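growing salal from seed — a thread because people keep asking and I keep typing the same thing in replies

October 8, 2024. berries are off, seed is cleaned, notes while I remember them 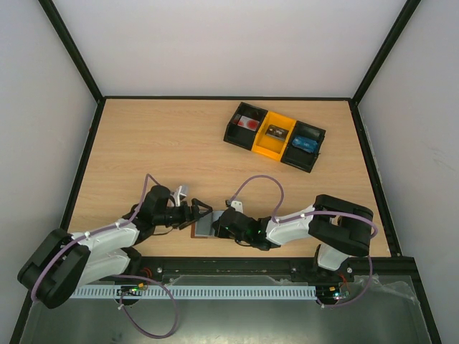

do you have to chill salal seed before sowing?
Most batches come up fine without it. What they want is light. Press them onto the surface and leave them uncovered.

seed is TINY. like pepper. if you bury it, even a quarter inch, you will be staring at a tray of dirt until spring and then blaming the seed

cleaning: mash the berries in a bowl of water, swirl, pour off the pulp and skins, good seed sinks. repeat till the water is mostly clear. I go through 5 changes, used to do fewer and got mold every time

then onto a coffee filter to dry. NOT paper towel. the seed sticks to paper towel and you will be picking fuzz off it all evening

ours came from the lower slope at Zandale, with permission. picked a little from lots of plants instead of stripping a couple. leave plenty, the birds and everything else got there first anyway

someone asked about the berries from the roadside patch. skip it. sprayed in February, and half the plants there look sick — leaf spot all the way up

mix: peat and sand, or fine bark and sand if you're off peat. keep it acid. no lime, no mushroom compost, no "all purpose" with the little fertilizer beads. first year I used a bagged mix with beads and lost the lot at the seed leaf stage

the Wolau bark fines are ok but sift them first, theres chunks

water from below. a watering can will wash every seed into one corner and you get a tiny lawn there and nothing anywhere else. set the tray in a pan, let it wick up, take it out

rain water if you have it. our tap is hard and the seedlings go yellow on it by the second month

cover with clear plastic or a pane of glass but tip it open every day for a bit. damping off is the big killer here. thin white fuzz at soil level, seedlings flop over, done. airflow airflow airflow

temps: I keep the bench at 72 in the day and let it fall at night. cooler works too, just slower. no direct sun thru glass, it will cook them

how long? weeks. then more weeks. they come up ragged, a few here, a few there, and then a second flush after you've given up. dont toss the tray

the seedlings sit at two leaves FOREVER. they're making roots. do not feed them to hurry it up. ok maybe a very weak feed once you see true leaves, and I mean weak

pricking out — hold by the leaf, never the stem. I wait until they're big enough to hold without swearing. up to 300 in a tray if the sowing went well and I have never once had room for them all

first pots small. they hate sitting in a big pot of wet mix. deep tubes are better than squat ones, I've been using the Plerater tubes and they hold their shape for 2 seasons at least

shade cloth the first summer. full sun in a black pot = crispy. under conifers is where they want to end up so give them something like it

slugs leave the tough leaves alone mostly but will mow a tray of babies overnight. put the tray up off the ground

storing extra seed: dry, paper envelope, inside a jar, in the fridge. label it with where it came from as well as the species. I have a whole jar marked "shrub??" and it is no use to anyone

for the person doing the Ingvarsson creek bank — seed grown plants will be too small to go in this winter. use rooted pieces or bought gallons for the bank and put the seedlings in behind them later. salal sulks for a year or so after planting no matter what, then runs

also it does NOT like being moved once its settled. pick the spot, mulch with needles or old chips, water through the first dry spells, leave it be

evergreen huckleberry is nearly the same method if anyone's doing both. same mix, same light, same waiting. just keep the labels straight, they look a lot alike at the seed leaf stage

ok trays to water. will post when the first ones show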